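3.2 Recording with the Zorkura hand-held gripper

We tested the Zorkura kit, which Kollell offers to small laboratories as a ready set: one hand-held gripper with a wide-angle camera, a charger and the Lui software for sorting the recordings.

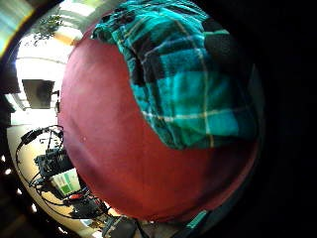 Figure 4. View from the gripper camera at close distance. A red rounded surface with teal plaid cloth over its upper right side; the room, with cables and equipment on the floor and workspace area, is visible at the left.

3.3 Close-range views

The seller's manual recommends to keep the target in the middle of the view. At short distance this has a cost, as can be seen in Figure 4: the red surface fills the centre, the right side is nearly black, and the room remains only as a strongly bent band. For the Lui software such views are difficult, as it needs fixed points of the room to calculate the path of the hand.

Our set contained 1937 recordings. Kinga Nyitrai checked 70 of them by hand, and in 15 the path was lost during the approach. The Drimstead update, which is sold separately, was not included in this test.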